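Wedenard Home Forum > Kitchen & Dining > Hard water marks on patterned glasses?

tealeaf_mo
We moved to Flemton in April and the water is like liquid chalk. My old plain tumblers wipe up fine but the embossed ones have gone cloudy in all the little dips. I've tried the dishwasher, salt, rinse aid, swearing. What do you lot do?

pudding_lane
Same water, same battle! I gave up on the dishwasher and wash ours by hand now, then they live in the living room.

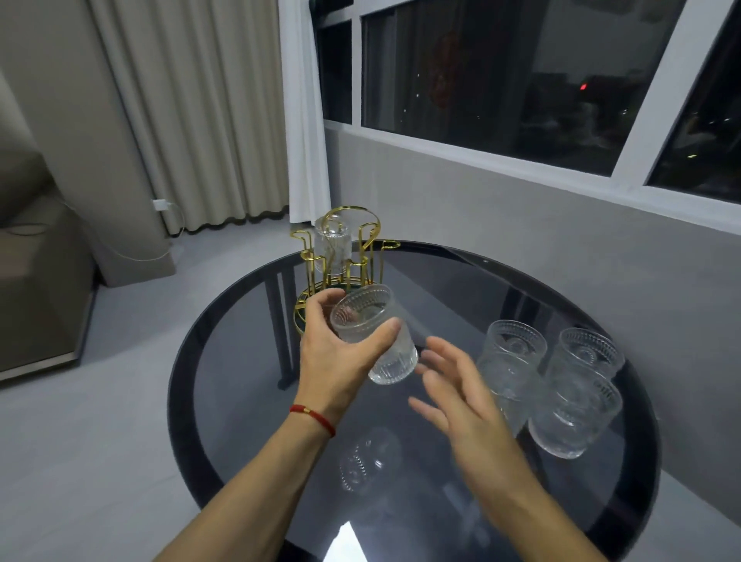
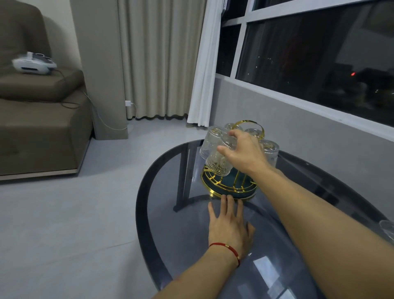
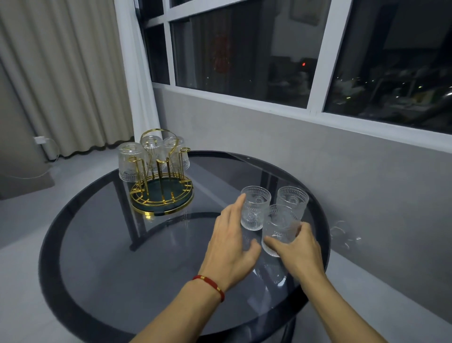

Our embossed glasses and the gold rack

White vinegar and warm water, half and half, soak for an hour, then a soft toothbrush round the pattern. Cheap as anything.

grumblebee337
Vinegar's fine on glass but keep it well away from anything with a gold rim or a metal finish. I ruined a lovely set that way. Citric acid is better, 500 grams lasts me ages and it doesn't stink the house out.

pudding_lane
Citric acid is an acid too though?? I can't see how it'd be any kinder to gold. I only ever soak the glasses, never the stand.

grumblebee337
Fair point, I'd still take the one that doesn't smell like a chip shop.

oldkettle
You're all treating the symptom. Get a softener. We had a Niskanen put in and I haven't descaled a thing all year.

tealeaf_mo
We're renting, so no chance of that I'm afraid!

oldkettle
Jug filter for the last rinse then. Brurnell do one.

tealeaf_mo
Right, toothbrush and vinegar on Thursday. If they're still cloudy after that I'll try the citric acid.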